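**COMMUNIQUÉ DE PRESSE - Novembre**

# Wikasmont publie son guide de la cuisine de tous les jours et doute de la moitié des conseils en circulation 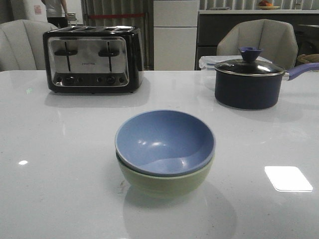 **Combien de bols faut-il garder dans une cuisine ordinaire ?**

Autant qu'on en sort entre deux vaisselles, plus un ou deux pour les invités. Le reste prend de la place dans le placard et finit par empêcher d'attraper ceux qui servent.

Wikasmont, éditeur de guides pratiques pour la maison, met en vente ce mois-ci *Le plan de travail, et rien d'autre*, un ouvrage consacré à ce qui reste posé dans une cuisine : les bols, la casserole, le grille-pain, les boîtes de conservation. L'éditeur n'y promet aucune transformation. Il le dit dès la première page : un livre n'a jamais rangé une cuisine, et les acheteurs de guides de rangement sont bien placés pour le savoir.

Le texte s'appuie sur une enquête menée par le bureau d'études Undico auprès de 2 058 foyers. Wikasmont en publie les résultats avec des réserves. Les réponses sont déclaratives, et l'on sait ce que valent les déclarations d'un ménage sur l'état de ses placards. L'éditeur a donc renoncé aux pourcentages spectaculaires que ce type d'enquête fournit volontiers. Il n'en retient que des tendances : les boîtes en plastique s'accumulent plus vite qu'elles ne s'usent, les couvercles se perdent, et le grille-pain que l'on range chaque soir ne l'est plus au bout de quelques semaines.

## Empiler, oui, mais quoi ?

Le premier chapitre s'attaque à l'empilement, conseil favori des magazines. Deux bols de diamètre voisin, bleu pervenche sur vert sauge par exemple, s'emboîtent sans difficulté et ne demandent que la place d'un seul. Au-delà de 3 pièces, le gain devient discutable : il faut soulever toute la pile pour atteindre celle du dessous, et l'on se sert toujours du bol du dessus. Wikasmont recommande des piles courtes et se méfie des séries gigognes vendues en lot, dont la plus petite pièce ne contient guère qu'une cuillerée de sauce.

## Le cas du grille-pain quatre fentes

L'appareil a mauvaise presse. On lui reproche sa largeur et ses miettes. Le guide ne cherche pas à le réhabiliter à tout prix : une personne seule qui grille une tranche le matin n'a aucun besoin de quatre fentes. Pour une famille qui déjeune à la même heure, la question se pose autrement, et l'ouvrage conseille alors de lui attribuer une place fixe, près d'une prise, loin du rideau. Quant aux façades en inox brossé, que l'argumentaire commercial dit souvent « faciles d'entretien », elles le sont à condition d'avoir un chiffon sous la main. La même remarque vaut pour les plateaux blancs brillants, flatteurs en magasin, sur lesquels la moindre miette foncée se remarque.

## Casseroles et boîtes : le problème du volume

Un long manche occupe parfois plus de place que la casserole elle-même. Les fabricants en parlent peu. Le guide propose de mesurer l'étagère, manche compris, avant l'achat - démarche peu exaltante, que l'enquête d'Undico n'a d'ailleurs presque jamais rencontrée. Le couvercle en verre permet de surveiller une cuisson sans l'ouvrir, mais son bouton interdit souvent de poser autre chose dessus.

Les boîtes transparentes ont droit au chapitre le plus long. Voir le contenu est utile, encore faut-il regarder. Wikasmont ne croit guère aux étiquettes datées, abandonnées dans la plupart des foyers interrogés, et suggère plutôt de réserver une seule étagère du réfrigérateur aux restes.

## Une méthode sans méthode

Le guide accompagne le lancement de Modix, un carnet détachable où l'on note pendant un mois les objets réellement utilisés. L'éditeur reconnaît que beaucoup de lecteurs s'arrêteront avant la fin du mois. Une semaine suffit, selon lui, pour repérer le saladier que l'on déplace tous les jours sans jamais s'en servir. Aucun achat de paniers, de séparateurs ou de supports n'est préconisé, et l'ouvrage ne contient pas de liste de courses.

## Informations pratiques

- **Titre :** *Le plan de travail, et rien d'autre*
- **Éditeur :** Wikasmont
- **Enquête :** Undico, 2 058 foyers, questionnaire déclaratif
- **Pagination :** 100 pages, carnet Modix inclus
- **Premier tirage :** 2 000 exemplaires
- **Diffusion :** librairies et points de vente Weldu

Les exemplaires de presse sont envoyés sur demande auprès du service de presse de Wikasmont. Le questionnaire complet d'Undico, avec le libellé exact des questions, est joint à chaque envoi.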